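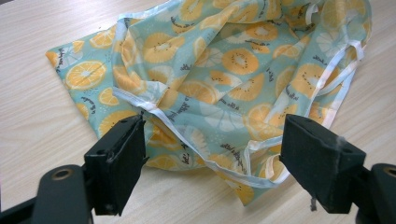 나무 상판 위 천 가방과 검은색 손가락 한 쌍. 손에 들고 쓰는 그리퍼에 달린 카메라로 찍었다.

노르켈, 천 가방으로 그리퍼 패드 비교… 첫 집계 나와

단단한 상자 말고 흐물거리는 천. 로봇 부품업체 노르켈(Norkel)이 2월 한 달 동안 그리퍼 손가락 패드 2종을 놓고 비교 시험을 했다. 시험 물건은 얇은 천 가방, 행주, 접힌 앞치마 등 5가지. 집기 시도는 모두 1,244회. 이 중 놓치거나 엉뚱한 겹을 집은 것이 298회로 집계됐다.

비교 대상은 자사 기존 패드 '쿠스툴렉(Kustuleck)'과 새로 깎은 '상(Sang)'. 손가락 뼈대와 브래킷은 그대로 두고 패드만 바꿔 끼웠다. 카메라 위치도 고정. 조작은 로봇팔이 아니라 사람이 손에 들고 했다. 팔에 올리는 단계는 다음 차례다.

가장 애를 먹인 건 과일 무늬 가방이었다고 한다. 연한 민트색 바탕에 주황색 감귤 조각이 잔뜩 찍혀 있고 가장자리엔 흰 테두리. 뭉쳐 놓으면 무늬가 접히면서 어디가 끝단인지 화면으로 구분이 잘 안 된다는 게 시험팀 설명. 흰 테두리를 기준점으로 삼자는 안도 나왔는데, 끈도 똑같이 흰색이라 끈을 테두리로 잘못 잡는 일이 잦았다.

패드별로 보면 쿠스툴렉은 두꺼운 천에서 안정적이었다. 앞치마처럼 여러 겹 접힌 것도 한 번에 물었다. 얇고 미끄러운 천에선 약했다. 상은 반대. 얇은 천 한 겹만 살짝 집는 데는 낫지만 보풀이 잘 붙고, 그때마다 떼어 줘야 한다. 시험팀은 청소 주기를 정하지 않고 시작한 걸 아쉬워했다. 초반 기록과 후반 기록을 같은 조건으로 보기 어렵다는 애기다.

패드별 성공률은 공개하지 않았다. 시도 횟수가 양쪽이 똑같지 않아 숫자를 나란히 놓으면 오해가 생긴다는 이유. 균형을 맞춘 뒤 다시 낸다고 한다.

제어기 쪽은 소프트웨어 업체 조르비(Jorby)가 맡는다. 조르비는 손으로 모은 영상과 손가락 벌림 값을 넘겨받아 팔 제어용 데이터로 바꾸는 작업을 하고 있다. 영상과 벌림 값 사이에 시간차가 조금씩 있어 이걸 맞추는 중. 회사 측은 "천은 잡는 순간 모양이 바뀌니까 한두 장면만 밀려도 쓸 수가 없다"고 말했다.

카메라도 손볼 예정이다. 지금 렌즈는 화각이 넓어 손가락 두 개가 다 들어오는 대신 천의 잔주름이 뭉개진다. 시험팀은 화각이 조금 좁은 렌즈를 후보로 올려 놨다. 다만 좁히면 손가락 바깥쪽 브래킷이 안 보여 보정할 때 불편하다는 의견도 있어서 결정은 아직. 조명도 따로 본다. 코팅된 듯 살짝 반들거리는 천은 각도에 따라 주름이 하얗게 날아가 버리기 때문.

다음 시험에는 젖은 행주와 지퍼 달린 파우치를 넣는다. 두 패드를 같은 횟수로 돌리고, 패드 청소도 정해진 횟수마다 하기로 햇다. 로봇팔 장착 시험은 시간차 보정이 끝나는 대로 조르비 작업실에서 진행한다. 상 패드의 판매 여부와 가격은 미정. 기존 쿠스툴렉 패드는 계속 공급한다고 노르켈은 밝혔다.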